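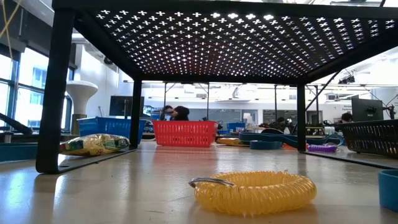

Yellow key coil under the black shelf, baskets behind.

February 24, 2022

Spent most of the day on the equipment list for the second table. The money has to be spoken for before the end of June and I would like the big orders in well before that, as Grikuvport has been slow with anything heavier than a parcel.

The arms are the easy part. We stay with Rey, two per table, same as we have. I looked at the cheaper ones again over lunch and the saving goes as soon as you add new mounting plates and the time to write the software side again. The quote is good until the end of next month.

The frame is harder. Stilico want 1363 for the rails, cut and drilled, with corner brackets. Stillance came back at 626 for the same lengths but we would drill them ourselves and buy the brackets separately. I put 193 against brackets and bolts, which may be low. Even so I am leaning towards Stillance. Delivery is extra from both.

Small things for sorting tasks: baskets, key coils, hair bands, snack bags, crayon boxes. These hardly cost anything but they never get a line of their own and then somebody pays for them out of pocket. I have given them one this time. Want more of the red and blue slotted baskets in the same size, and a spare of the black shelf with the crosses punched in it. The shop had two left when I last looked.

Left to price: cable ties and sleeving, another extension lead, clamps. Cables along the rails need to be a proper item with proper clips. Also asked for a quote on a wooden top to match the present one. No reply yet.

Total so far is over what I was given by 600. Either the spare gripper goes or the second monitor does. I would drop the monitor.

Went back to the table late in the afternoon to check my list against what is on it. I had left out the mesh tray and the small black basket, so both are added now.

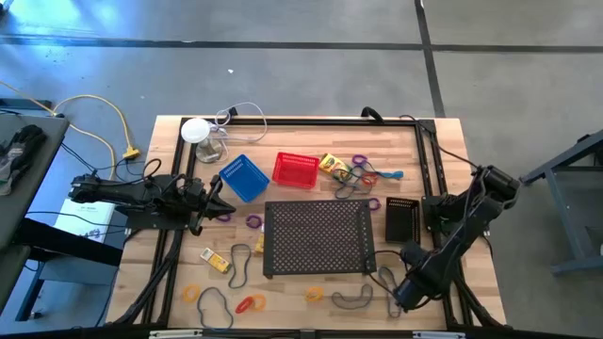

To do tomorrow

Ring Stilico and ask what they charge without the drilling.
Measure the floor space again with room for the arms' elbows, which go out past the table edge.
Chase the wooden top.
Send the revised list before lunch.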